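Pimimance brings the shape sorter back to the table with new Emel series

Red sorting box with nine openings goes to day cares, toy libraries and families

July 6, 2019 – Pimimance, a small maker of learning toys for young children, today presents Emel, a new series of shape sorters. The series starts with one box in red, with an orange-tinted top, and will be sold from this month through the company's own web shop and through the Willems toy stores.

The shape sorter is one of the oldest toys in the playroom, and many parents have had one in their own childhood. In the opinion of Pimimance it has become too easy in the last years. Many models have only four or five holes, and a child of two knows them by heart after a few afternoons. The Emel box has nine openings in three rows of three, and they are not all of the same kind. Next to the round hole, the oval and the star there are openings which ask for a longer look, such as an arch, pairs of short slots and a group of three small round holes placed in a triangle.

"We wanted that a child can begin with the large circle and have success on the first day," says Tineke Van Wijk, founder of Pimimance. "The three small holes are for later. For those you must hold the piece straight and turn it until it goes. My own niece needed several weeks for this and she was very proud."

Tested in toy libraries

Before the start of production, Pimimance gave early versions of the box to toy libraries and day care groups. In total 119 children played with it, most of them between 18 months and four years old. The staff wrote down which openings were tried first, which were left alone, and at what moment a child asked for help.

The notes led to several changes. The first version had all the round openings in one row, and the children quickly stopped looking at the rest of the top. Now the round hole is in the center and the large circle is in the front row, on the right. The star was moved away from the front as well, after many children went to it first and became angry when the piece did not fall in.

Evelien Vermeulen, who leads one of the day care groups in the test, was at first not convinced. "I have seen many sorters and most of them end at the bottom of the toy chest with half of the pieces lost," she says. "With this one the older children stayed at the table longer than I expected. They also began to explain to the small ones how to turn the piece. I would like a softer sound when a piece falls in, and I have told this to the company."

Pimimance has taken over this remark and is looking at a thin lining for the inside of the box. It will not be ready for the first delivery.

Colors that are easy to find

The colors were chosen together with designer Kyriaki Rallis. She decided for a strong red on the sides and a lighter, more orange tone on the top, so that the child sees at once where the work must be done. The sides have been kept smooth and without print.

"In a first drawing I had animals on the front," says Rallis. "We took them off. Children looked at the animals and forgot the holes."

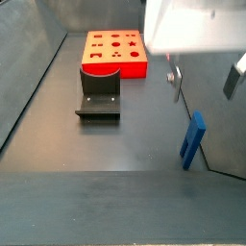 The first production is 2000 boxes. Of these, 600 are reserved for day care centers and toy libraries, which can order at a reduced price until the end of the year. The other boxes go to the web shop and to Willems, where the product will be on the shelf in the department for children from 18 months.

Missing pieces are a known problem with this sort of toy, and Pimimance has made an arrangement for it. Every piece can be ordered separately under the name Wuda, the spare parts service of the company. Customers do not need to show a receipt. They choose the shape on the web page and receive it by mail – for the first replacement piece only the postage is charged. The service has already existed for the older puzzles of Pimimance and sent out 769 parts last year.

A second Emel box, with fewer openings and meant for younger children, is planned for December. The colors of this box are not yet decided.

Day care centers and toy libraries that wish to see the product before they order can ask for a sample box. It may be kept for four weeks, and Pimimance pays for the return. Requests are handled by Teun Van Dijk in the sales office.

About Pimimance

Pimimance designs and sells sorting toys, puzzles and stacking games for children up to six years. The company works with a small team and tests all new products in day care groups before they are sold.

Contact for the press: Cor Hoekstra, Pimimance communication. Pictures in print quality and sample boxes for review are available on request.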